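Is the Ustik hand-held gripper from Clandeditz suitable for collecting training data in private homes?

Asked 10/28/22 in Equipment and Services

Our department is considering the Ustik kit for a household manipulation project. The vendor offers a purchase at $3,280 or a rental at $819 per month. We would appreciate comments from institutions that have used either arrangement, particularly on grip quality and on support after delivery.
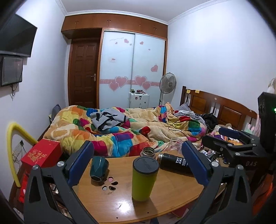
Abugri Technical Institute rented three units under the monthly plan, and I supervised their use in furnished apartments. The pads held up well during the rental term, and replacements were shipped without charge. Our principal concern was the choice of objects. A lidded tumbler standing upright between the jaws is an easy target, whereas a faceted cup on its side, or a vacuum flask lying down on a glossy tabletop, requires the operator to change the angle of approach. Please confirm that your operators have been trained on both cases before the rental period begins. The training session included in the price covers upright objects only.
Kobina Lamptey, Equipment Office

The return window is 30 days and the vendor counts from the shipping date. Read the contract. We lost most of a week to customs.

Purchase is preferable if the project will exceed one semester. Please note that the Sorow software license is billed separately under both plans. I have no experience with the rental plan.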